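January, notebook 2, sim side

14:10. Back on the basket task. Ludger's question from this morning: does the policy go for the right object because it read the instruction, or because training always had the fruit first? Old logs can't tell us, every episode used the same order. So new set generated overnight, 3,000 episodes, object order shuffled, instruction drawn after the layout is fixed and not before. Should have been like that from the start. My fault, copied the config from Skandale without reading it.

Changes against the Skandale config:
- start poses on the table sampled freely, cans allowed to lie down
- distractors stay in for the whole episode
- basket yaw random, previously locked square to the table
- floor and wall textures swapped per episode, lighting too
- wrist camera on, same mount offset as on the real arm

Basket yaw matters more than I thought. With it locked the policy had learned one release point in table coordinates and just went there. Turned the basket by hand in the old checkpoint and it let go over the rim, every time, quite happy with itself. The new one at least follows the basket about.
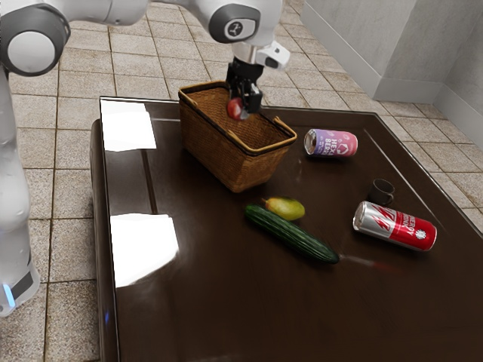

Release height still wrong though. It opens too high and round things bounce. Cucumber is a different problem, if it goes in crossways it ends up lying on the handles and the success check counts it as in, becuase the check only looks at the object centre against a box round the basket. Need to test against the inside volume and wait for things to settle. Ludger Brandes has a version of this from the Mondis work, ask him for it before writing my own.

15:35. Got it, it's short. Wants object velocity under a threshold, then centre below the rim plane. Reran the check over the stored final states, no need to resimulate. 23 episodes flip from success to fail, all of them long objects. None go the other way. Good, so the earlier numbers were flattering but not nonsense. Fixed in the table on the shared drive, old column kept and marked.

Cans: grasp on a can lying down is fine from the side, poor when the axis points at the arm base. Fingers close on the end and it rolls off. Could be friction, could be the collision mesh, which is a coarse thing somebody made for Stusport. Look at mesh first, cheaper.

Order shuffle result, first read only: instruction following holds when the named object is nearest the basket, drops when something else is nearer. So yes there is a proximity habit in there. Vlček split (held-out layouts) not run yet, don't quote anything till it is.

16:50. Mesh was it, at least partly. The can was an eight sided prism. Replaced with a finer one, rolls properly now, which makes the grasp harder and the result more beleivable. Physics step a bit slower, can live with it.

To do
- Vlček split overnight, both checkpoints
- lower release height, try 2 settings, no more
- new success check into the main branch, Ludger to review
- cucumber: log angle to basket long side at release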